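Two-arm sorting cell, Ullbridge site. Walkaround checklist, revision 2, with comments from the March round.

Use this list before the first powered run of a shift and again after anyone has reached into the cell to fix, move or clean something. Mark each line P (pass), F (fail) or C (pass with comment). An F in section A or B stops the run. An F in section C or D can be worked around if the shift lead signs for it.

## A. Power and stop

- [P] Main disconnect reachable from the operator side, nothing stored in front of it
- [P] Emergency stop pressed and released with both arms enabled. Both arms dropped out.
- [C] Reset needs a separate action after the stop is released
- [P] Speed limit in the controller reads 500 mm/s for both arms

Comment on reset: it works, but the Isus controller takes the reset from the pendant or from the desk keyboard. The site rule is pendant only. Until the keyboard shortcut is disabled, whoever is at the desk keeps hands off the keyboard while someone is at the front of the cell.

## B. Arms, mounts and cables

- [P] Base bolts checked by hand with the short key, both arms
- [P] No play at the shoulder or elbow with power off
- [C] Cable conduit free through full travel
- [P] Gripper fingers close evenly, no cracks, no missing screws
- [P] Small circuit boards near the bases: connectors seated, no bare wire

Comment on conduit: full travel means full travel. Run the slow sweep program, not just the sort job, because the sort job never takes the arms to the side walls. Watch the wrist end, where slack collects.
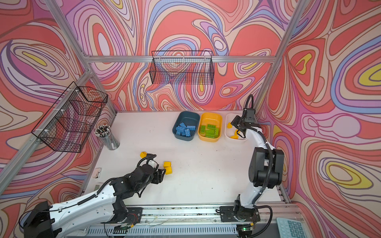 Cable slack is the item most often passed without a proper look. The old sheet asked only whether cables were "secure," and people wrote P from the desk. A cable can be secure at both ends and still hang low enough to catch a part. The loop with the small white label at the left wrist is the one to follow by eye, as a yellow block can end up right beside it on the table. Check that the loop can't drop over a block at the lowest pick height. If it can, shorten it at the wrist and run the sweep again. Don't tape it to a finger.

## C. Enclosure and fixtures

- [P] Frame joints tight, no movement when pushed at the top corners
- [P] Wall covering flat, no loose edges inside arm reach
- [C] Wire baskets fixed and clear of arm travel
- [P] Slotted cover under the rail seated along its length
- [F] Tabletop kept to job items only

Comment on baskets: the left one is held with cable ties. Ties are accepted under the Gough fixture rules for a light basket that stays light. Replace any tie that has gone chalky or has a nick in it, and don't put tools in either basket during a run. Pull down on the basket with one hand. It should not shift on the post.

Comment on tabletop: there is a calculator at the right front corner and a bundle of pens at the left rear. Neither is part of the sort job. Loose desk items go on the shelf outside the cell before the arms are enabled. This is an F and stays an F until both are moved. It falls in section C, so a run can go ahead with the shift lead's signature, but the signature is for one shift only.

## D. Parts and bins

- [P] Bins in order along the back edge: teal, yellow, white
- [P] Bins flat on the table, none riding up on another
- [P] Bricks free of chips and grease
- [C] Start pile inside the shared pick area, nothing under a base or against the rail
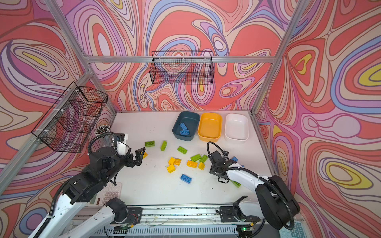
*Page last changed: March, 10:25 a.m. Replaces sheet 469.*

Comment on start pile: green, yellow and blue bricks may be mixed in any order, and they don't need to be studs up. What matters is where the grippers are when the pile is set out. Placing or straightening bricks by hand is done with both arms parked and the enable off. With both grippers down over the bricks, as they are during picking, there is no safe gap for a hand, even at the 500 mm/s limit. If a brick rolls out of reach, stop, park, disable, then move it.

A bin doesn't have to be empty to start. Blue bricks left in the teal bin are fine as long as none stands above the rim. For a counted run, empty all three first and note it in the log.

## E. Two arms in one space

- [P] Shared zone turned on in the controller
- [P] Only one arm allowed to descend on the same brick
- [C] Park positions clear of each other and of the bins

Comment on park positions: the right arm's saved position had drifted toward the white bin after the last reteach. It was put back to the Minard drawing and saved under form 1025. Anyone who reteaches a park position fills in the same form, including for a change that looks too small to matter.

## Open items

1. Disable keyboard reset (section A)
2. Clear desk items from the tabletop (section C)
3. Add the slow sweep to the start-of-shift program list, so it can be run without the engineering login

Keep the signed sheet in the folder at the cell. Old sheets go to the Ullbridge office at the end of the month.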